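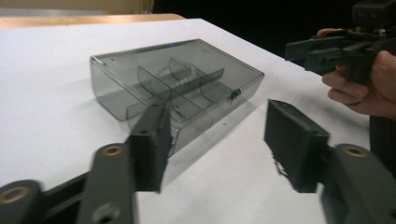

Stondemora Household Consumer Club — Newsletter Desk

Does the tidy-up industry owe you a refund?

Every spring the same advice comes round again, and this spring it has found us stuck at home with nothing else to look at but our own drawers. Sort your things, buy some boxes, feel better. I have my doubts.

Take the divided box, the kind with a lid and little sections inside. Munshi sells one, Nadness sells three, and Nustden has a whole page of them under the heading "Calm Starts Small". The claim is that a drawer of odds and ends becomes useful once each odd and end has its own slot. Perhaps. But the slots were settled in a factory by someone who has never seen your batteries, and mine are always too long for one section and lost in the next.

Rosângela Leite went through her kitchen and spare room in April and wrote down every item she owned that was smaller than a mug. She got to 1,598. I asked her how many she had used in the past year and she went back to the list, grumbling, and ticked 566. The rest were spare keys to old flats, picture hooks, foreign coins, and screws from furniture she no longer has. She had been about to spend 20 pounds on containers for all this. She has since spent nothing, though she admits the screws are still there.

Her figures come from one household and prove very little. Still, I would like to see the sellers offer even that much. Nustden's page says customers "save hours every week" and gives no source. I wrote to ask where the hours came from and was sent a discount code. Nadness did reply properly, to say that its sizes are based on "typical homes", and I am waiting to hear which homes they had in mind.

None of this makes a box a bad purchase. If you sew, or fish, or mend things, you know what goes in it before you buy, and you can measure. My quarrel is with buying the container first and then hunting about for something to fill it — which is how I came to own 2 drawer trays that don't fit any drawer in the house.

If you have kept a list like Rosângela's, send it in for the June issue. Lists from people who bought the boxes and are pleased with them are welcome too. Please say what you paid and what is in them now.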